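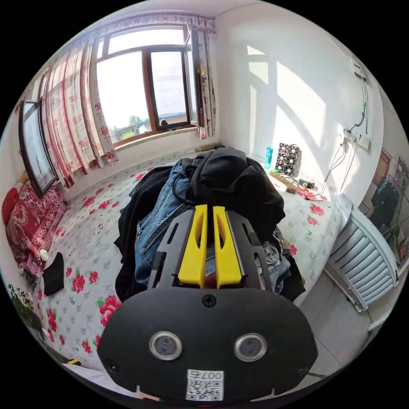 Black hoodie and jeans on the rose sheet.

My second marathon was supposed to be flat. The website of Brarnbridge said "flat and fast" and I believed it, as I believe everything written on running websites in winter. Then Birutė Sakalauskas, who ran it the year before, wrote to me that there is a bridge, you cross it 6 times, and it is not a small bridge.

So in the beginning of March I changed my plan. Until then I was running only along the canal, where the highest thing is a duck. Now I go two times in the week to the hill behind the water tower. It takes me nearly five minutes to come up, if I don't stop. Coming down I am slower than I would like, my left knee makes a complaint on the steep part after the second bend.

The long run I do with Vivek Mathur. He has run more marathons than me and he talks the whole way, which I like very much, because I have no breath to answer and so I practice listening to English. On our last one we made the loop through the forest and came out at the wrong village. There was a bakery open. I ate a roll with poppy seeds while I was walking and after this I ran the best part of the day.

About food I am still not sure. The gels from the sports shop are too sweet for me and after the third one my stomach closes. Drahomíra Beneš gave me the advice to cut dates in halves and put a little salt inside. I carried them in a small bag in my shorts. They became one big date, but it worked until the end.

The other question is shoes. My old pair is finished on the outside of the heel, both sides, and the new pair I bought half a number bigger. In the first week I had a blister under the toe. Now it is quiet. I will wear them on two more long runs and then decide, I don't want to stand at the start and be thinking about my feet.

My race number came by e-mail, it is 1641. I don't have a time in my head. Last year I walked much of the last part, past a line of people who were shouting my name from the number on my chest, and I was a bit ashamed and also happy. This time I would like to run that part, slowly is fine.

Next long run is again the forest, with the map on the phone. If somebody of you has run Brarnbridge, please write me how you took the bridge, especially the side with the wind.

2019-03-24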